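Teaching Early Math at Home
Session 4 handout: Number sense before worksheets
Notes by Wilfredo Dela Peña

Welcome back, everybody! Last session we talked about reading aloud and how much language a child soaks up before ever sounding out a word. Tonight is the math version of that, and it's my favorite session of the whole course. Bring your notes from Session 3 because we'll lean on the page about short lessons.

1. What we mean by number sense

Number sense is the feel a child has for how big a number is, how it breaks apart, and how it sits next to other numbers. A child who has it will see five buttons and say "three and two" before you ask. A child who doesn't yet have it may be able to recite up to 100 and still hand you four spoons when you wanted six.

Reciting is a song. It's a good song, please keep singing it, but counting things is a separate skill and it comes in slowly. Watch for these as they arrive:

One touch per number word (the finger and the voice stay together).
Knowing that the last number said is the answer to "how many?"
Knowing the answer is the same if you spread the buttons out.
Seeing small amounts at a glance, without counting. Most children can do two and three long before they can do five.

If your child recounts every time you ask "so how many?", the second one hasn't settled. Go back to smaller groups for a week or two. Three is plenty.

2. Ten-frames

A ten-frame is a box with two rows of five squares. You can draw one on the back of an envelope. I love these things more than is reasonable. Put seven beans on it, top row first, and the child can see five and two, and can also see that three squares are still open. You've just done two bits of arithmetic without a plus sign anywhere.

How to run it the first week:

Day one, let the child fill it and dump it out. That's the lesson.
Day two, you call a number up to five, the child fills.
Day three, you fill, the child tells. Then swap and let the child catch you making a mistake (they adore this).
Day four, numbers six to ten.
Day five, cover the frame with your hand, uncover it for a moment, cover it again. "What did you see?"

Say "what did you see?" and stay away from "how many?" on day five. Some children will tell you "a full row and one more," and that answer is worth more than "six."

3. Short lessons, again

Ten minutes for a five-year-old. Fifteen for a seven-year-old, if it's going well. Stop while they still want another turn. I know some of you have older children at the same table working on long division, and the little one will want to sit there for the full hour. Let them have the beans, but don't teach for the full hour.

4. Place value with bundles

Once ten is solid, and I mean really solid, start bundling. Craft sticks and rubber bands. Ten sticks make a bundle, ten bundles make a big fat bundle that never quite holds together. Ask for 18 and you should get one bundle and eight singles. Ask for 168 and you'll need the big bundle, six small ones and eight singles, and the child will want to do it on the floor.

Then ask for 502. This one is gold! You need five big bundles, so pool your sticks with another family or switch to drawings: a square for a hundred, a line for a ten, a dot for a one. Five squares, no lines, two dots. Children who write it as "5002" are writing exactly what they hear, five hundred and then two. Don't mark it wrong. Set out the drawing, put a column heading over each place, and ask where the lines went. The zero is there to hold the empty spot, and when a child works that out for themselves you'll hear it from the next room.

5. Which program?

I get this question every term. The four on the loan shelf are:

Zumwood – a lot of hands-on work, a teacher script for each lesson, slow to start. Good if you are nervous about math yourself.
Drokitz – workbook pages with very little on each page. Good for a child who gets overwhelmed.
Sachdeva – games first, practice later. You'll need a partner for almost every activity, so think about siblings.
Todari – mental math, mostly spoken. Hardly any writing, so it suits a child whose hands are behind their head.

Borrow one, try it for three weeks, then bring it back and tell us how it went. I've used two of these with my own kids and changed my mind on both of them. Please don't buy anything before you've borrowed it.

6. To do before Session 5

Draw two ten-frames, big enough for real beans.
Run the five-day plan above with one child. Jot down one thing the child said each day, in their own words.
Make up bundles of sticks. Aim for 200 sticks between you and your partner family.
Read the section on skip counting in the course packet.

Session 5 is in March and we'll start with your jottings, so do bring them, even the messy ones. After that we move on to addition stories, where the child makes up the problem and you have to solve it – be ready for a great many dinosaurs.

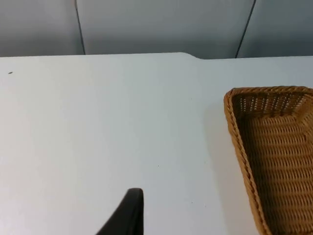

For those with a child who already adds and subtracts happily, try the stories a little early. Give the answer first ("the answer is nine, what happened?") and write down whatever they tell you, then read it back to them the next morning before you start.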